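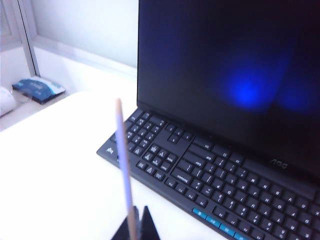
Oisín Ó Súilleabháin

The arm in our Bumlow office has a gripper, and the gripper has a slim pale rod, and the rod is the part I spend my afternoons on. Every press of a key depends on where its tip ends up. Bump it and yesterday's numbers are fiction.

Vendors sell calibration as a thing you buy once – like a desk. I have come to see it as closer to flossing. Our log stands at 1491 entries, and most of them say "checked tip, adjusted tip."
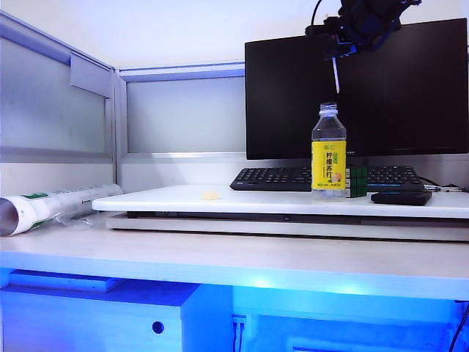
The rod above a bottle of lemon soda, keyboard behind.

My view is that two minutes of checking before each run beats any clever software fix. Pirnden, our scheduling tool, disagrees and gives me no slot for it. I take the two minutes anyway and book them as lunch.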